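Wundel Open Shelf Unit

Prukusine Storage > Pantry and Kitchen > Open Shelving

Wundel Open Shelf, two-shelf model, light tan
Item no. 157
In stock. Ships from our Wevgate warehouse.

Quick notes first, full details further down.

Open front. Solid sides. Flat top you can use as a third surface. Goes on the wall or sits on a counter. Comes flat, goes together with the hex key in the bag. One person can build it, two is nicer for hanging.

We've had the Wundel in the catalog a good while now and it's still the one people call about. Mostly pantries. Some garages, one bakery, a lot of laundry rooms. If you're replacing the older Zaidi unit, read the part on hole spacing before you order. It is NOT the same and we get returns over it every month.

What you get

Two side panels, one top, two shelves, back rail, hardware bag, wall bracket, paper template for the bracket. Wall screws are not in the bag. Walls are too different for us to guess, so please buy the right ones for yours. Brick, plaster, drywall, all different anchors.

Sizes

Width 34 inches outside, side to side. Measure your wall gap at the top and at the bottom, old houses are never square. If the gap is dead on 34 you will not get it in, leave yourself a little slack each side.

Top panel and upper shelf are full width. Lower shelf sits back from the front, so hands and tall bottles clear it when you reach under. Some people want the lower shelf flush with the upper one. Can't be done on this model, the holes aren't there. Look at the Wundel Deep.

Finish

Light tan only right now. We had a white one, it's gone, it might come back in July. Don't hold a project for it. Color runs a touch lighter or darker batch to batch so if you are lining up several units in one row, put them all on one order and say so in the notes box. We'll pull from the same batch when we can.

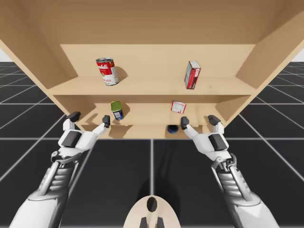 Wundel Open Shelf in light tan, seen from below. Soup can on the upper shelf.

Loading

Fine for cans, jars, cereal, mixing bowls, the everyday stuff. Heavy things low and toward the sides. A row of cans is OK up top. A stand mixer is not, please, we've seen what happens to the middle of a shelf after a year of that.

Don't stand on it. Don't let kids climb it. Use the wall bracket even when it's sitting on a counter, takes five minutes.

Setting up a pantry with these

Evdokia Gkikas on our order desk has put together more of these layouts than anyone, so these are mostly her notes, cleaned up a little.

Cans go at eye level or just above. Labels out. Oldest at the front, new ones go in behind. Sounds fussy, but it's the only way you stop finding chickpeas from three years back.

One kind of thing per row, front to back. Tomatoes in a row, beans in a row. Not a tomato row with beans hiding at the back. You should be able to see what you're out of from the doorway.

Leave a gap. A packed shelf gets messy the first time you cook something in a hurry. Half a can's width between rows is enough.

Flour, sugar, rice: lidded jars, lower shelf. Write the date on tape on the bottom of the jar, not the lid. Lids get swapped.

Top panel is for light stuff you hardly use. Cake tins, paper towels, the big colander. Keep it below the ceiling light if there's one close by, bulbs get hot.

Onions and potatos like it dark, so not on here. A closed cabinet or a bin with a lid.

Building it

Lay the sides down on a towel or a rug. Holes facing up. Fit the shelves into one side first, all of them, then drop the other side on. Hand tight only. Top goes on last. Stand it up, check it's square, THEN tighten everything.

Most wobble complaints are from tightening as you go. If yours wobbles, loosen every bolt a full turn, push it flat against the wall, tighten again from the bottom up. Fixes nearly all of them.

Hanging: tape the template up, use a level, mark, drill, anchors in, bracket on. Lift the unit onto the bracket with a second person. Shelves empty. Check the level again before you load it.

Cleaning

Damp cloth, then a dry one. Mild dish soap for sticky rings. No bleach, no scrub pads, no furniture polish (it leaves a film and jars slide). Wipe spills soon, oil especialy.

Hole spacing vs. the Zaidi

The Zaidi bracket holes are closer together. Your old holes will not line up with the Wundel template. You'll need to fill and re-drill, or use the adapter plate, item no. 57, sold separate. The plate pushes the unit out from the wall a bit, so check your door swing if it's going behind a door.

Zaidi shelves don't fit in Wundel sides either. We get asked a lot. No.

Shop and trade orders

Stores, cafes, schools and so on, talk to Dardo Cisternas in trade sales. He can do pallet orders, split deliveries and one invoice for the lot. The biggest Wundel order so far was 600 units and it went out in two loads, so yours is probably fine. Trade orders take longer to pack, please ask for a date before you book your installer.

Shipping and returns

One flat carton per unit. Driver leaves it at the door, not upstairs. Check the corners of the box before you sign. Crushed corner, write it on the slip and send us a picture the same day.

Returns OK if it hasn't been built. Keep the carton till you're sure. Missing a part? Don't send the whole thing back, just email the part letter off the instruction sheet and we'll mail one out.

Questions we get

Can I stack two? No. Side by side, yes, with the joining bolts (ask, they're free with two or more units).

Can I cut it down to fit? You can, people do, but then it can't be returned and the shelves may not seat right.

Is there a door kit? Not for this one.

Bathroom? With a working fan, ok. Not next to the shower.

Extra shelf? Yes, ordered seperately. Uses the spare holes between the top and the upper shelf, only short things will fit in there after.

Does it need the back rail? Yes. Put the back rail on.

Goes with

Wundel Deep
Shelf liner, cut to width
Adapter plate, no. 57
Joining bolts, pair
Lidded jars, set of four

Order desk is open from 8 am, closes at 4 pm. Email is quicker than the phone before noon.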